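Garage door to the hallway: paint it or leave it wood?
Posted in May by Kelomora
2 min read

We're redoing the hall at the Flullside house and can't agree on the doors.
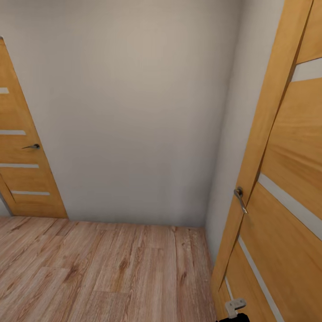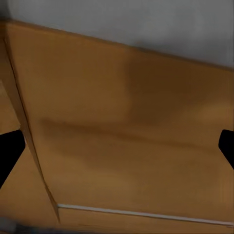
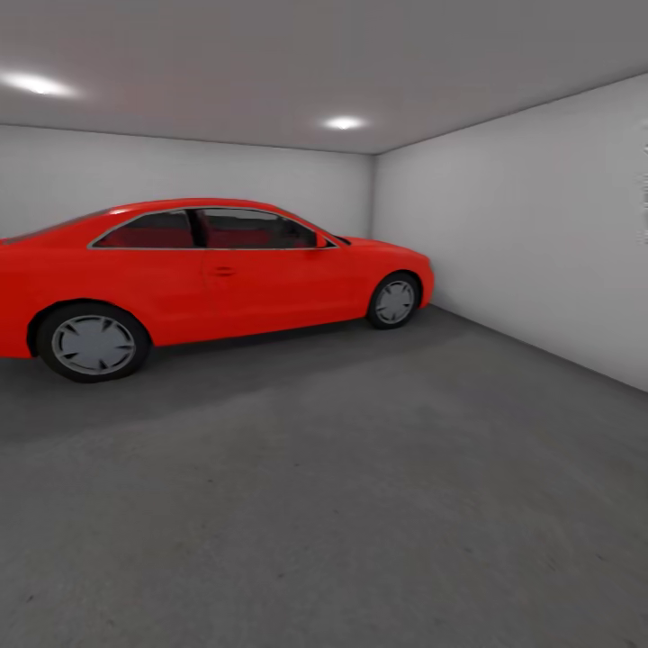

Paint prices are up again and I was quoted 226 for six doors, labor not included. My wife wants everything white. I like the orange-brown wood against pale walls, as in the second one, and I'd keep it.

Skellstead: Paint them. Orange wood dates a house. Use a bonding primer and four days of drying.

marty3427: Disagree. Once you paint wood you're sanding it forever. Change the wall color first, it's cheaper.

Skellstead: I've painted mine and never sanded since.

Comments
Flullside_Fan: Frosted strips like in the first one are a pain to mask.
Kelomora: Noted. Trying a wall sample first.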